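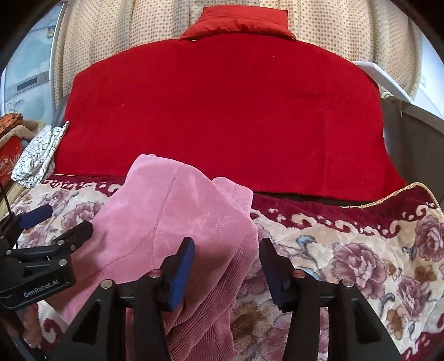

Home | Laundry | Kitchen | Workshop | Keepsakes | Search

Sorting a Parent's Clothes After the Funeral

Most of the advice on clearing a closet after a death was written by people selling bins. I have done it for both parents and an aunt, and I don't trust much of what I read beforehand.

Start with the "wait a year" rule. Wait if you own the house and the moths will hold off. My mother rented, and we had 28 days. We managed.

The keep, donate, toss system falls apart by the second drawer. What worked better was one pile for "not today" and everything else straight into bags. Go back to the pile in a month or 2. Ours had shrunk by half without much arguing.

Check every pocket, including robes and aprons. Check hems too if the person lived through lean times. In my aunt's winter coats we found $59, a spare house key and a church bulletin with the hymns for her own service marked in pencil. The hymns would have helped a week earlier.

On keeping the smell: you will be told to seal a sweater in a plastic zip bag. It may last a while. Ours smelled mostly of bag by December. If you want to try it, put the sweater away unwashed and dry, and stop opening it to check.

For things you plan to store, wash first. Old perspiration and hand cream turn yellow in a drawer, and no cedar block will stop that. I have tried Drenura storage spray and could not tell the treated shelf from the other one. A clean cotton pillowcase costs nothing and lets the cloth breathe. Corduroy and velvet should be rolled – folding leaves a line in the pile that steam only partly lifts.

Memory quilts are lovely and I have nothing against them, but get the price in writing. A shop in Nornthorpe quoted me $379 for a lap size, backing extra, and wanted the shirts already cut. Cut one shirt yourself before you agree to cut a dozen. Some people find they can't do it, and it's better to learn that on a shirt with a stained cuff.

Funeral clothes: call the funeral home before you iron anything. Ask about undergarments, shoes and whether jewelry comes back. The one in Ukcombe wanted long sleeves and a high neck, and we made the trip twice.

Donation trucks are fussier than their flyers suggest. Ours turned down hats, slips and anything with a name tape from the nursing home. Pick the tapes off with a seam ripper in front of the TV.

Contact | Copyright Toma Household Notes | Back to top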